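Simulation and Synthetic Data > Demo collection in the kitchen scene, how many and how varied?

Page 1 of 1

ugundogdu
Posts: 13
1/28/19

I'm collecting teleop demos in sim for a coffee task. The arm picks up the cup and puts it on the drip tray of the machine. One cup, one machine, one kitchen. I have 357 demos that pass the success check and I'm the only person who drove them, on a gamepad.

Training is plain behavior cloning from joint states and one camera. The policy gets over the cup almost every time and then closes too early or pushes the cup sideways. Training loss looks fine. Before I go and record more of the same I'd like to hear from people who have done this. Is it a count problem or something in how I record?

This is the viewer at the start of the reach.

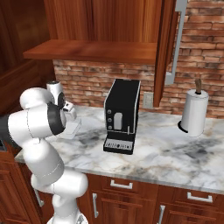
Kitchen scene, arm left of the coffee machine. Wall cabinet door is open in this layout.

The cup position is randomized in a small patch on the left of the counter. The machine and the paper towels stay put. The robot base doesn't move either. Cabinet doors get a random angle at reset, but nothing in the task touches them.

Umut Gündoğdu
Gadton

---

palletjack
Posts: 402

357 is plenty for one object and a small patch. I've trained a working pick on fewer than that. I would not record anything until you've looked at what you have.

What rate are you logging at, and do you keep the frames where the arm is standing still? With a gamepad people stop above the object, look, nudge, look again. All those pauses go in as "do nothing" labels right at the place where you need it to do something.

---

ugundogdu
Posts: 13

Logging at the control rate, nothing dropped. And yes, I stop above the cup a lot. I never thought of it as data.

---

cguler
Posts: 1188

Don't strip all the pauses. If the gripper needs time to close, the arm is still during that time and the policy has to learn to wait. Strip the still frames where the gripper command is also unchanged and the fingers have finished moving. Keep the rest.

I disagree with palletjack on the count, though. One driver on a gamepad tends to take the same path every time. You can have 357 files and very few approaches in them. Plot the wrist path of every demo on one set of axes, looking down at the counter. If it comes out as one fat line, the policy has never seen what to do when it is a little off that line, and closing early or bumping the cup is what you'd expect.

Cengiz Güler

---

palletjack
Posts: 402

A fat line is fine if the start is fixed. He isn't asking for a general policy, he wants a cup on a tray. More variety from a clumsy input device gives you noisier labels, and then cloning averages two different grasps into one bad one. I've seen that a lot more often than I've seen too little variety.

---

cguler
Posts: 1188

Averaging is real if he goes in from the left half the time and from the front the other half. So pick one side and stick to it. What I mean is starting states. Reset the arm to a slightly wrong pose near the cup, then record only the correction. The grasp style stays the same and the coverage gets wider. These are short and you can do a lot of them in one sitting.

---

mkl_sim
Posts: 57

Question about the cup. It looks see-through in your render. Is that on purpose? And in that view the arm covers part of it. If your training camera is anywhere near there, the policy is losing sight of the cup near the end of the reach, when it needs it most.

---

ugundogdu
Posts: 13

The material came with the asset and I left it alone. The training camera is a bit higher than the viewer but on the same side, so yes, I think I have that problem. I watched the screen from a different angle while driving. Could that matter?

---

mkl_sim
Posts: 57

It matters a lot. You were using information the policy doesn't get. Either drive from the training camera or add a wrist camera and train on both. I'd add the wrist camera. It's sim, so you can replay the saved states and render it for all your old demos without driving anything again.

I would also swap the cup for something solid until the task works. Pale on pale marble is hard at low resolution. Put the old material back later.

---

drasine_user
Posts: 6

If you replay, replay the states and not the actions. I replayed actions in Zilier and five demos out of my first batch missed the grasp because the contact came out slightly different. They were still marked as good in the file header.

---

ugundogdu
Posts: 13

I do save full sim state at each step, so that should be OK. Plan for now:

Plot the wrist paths.
Drop still frames by Cengiz's rule.
Replay the states and render a wrist camera, with a solid cup.
Retrain on the same demos before I record anything.

If it still bumps the cup I'll record corrections from bad starting poses.

---

palletjack
Posts: 402

Good order. Change one thing per training run if you can afford it, otherwise you won't know which one did it.

---

ugundogdu
Posts: 13

Wrist paths are plotted. It's one fat line with six strays, and the strays are all from the first day.

Retraining with the still frames dropped and nothing else changed. The wrist camera render is running on the other machine.

---

cguler
Posts: 1188

Look at the strays before you throw them out. If the grasp is clean at the end, those are the ones I'd keep.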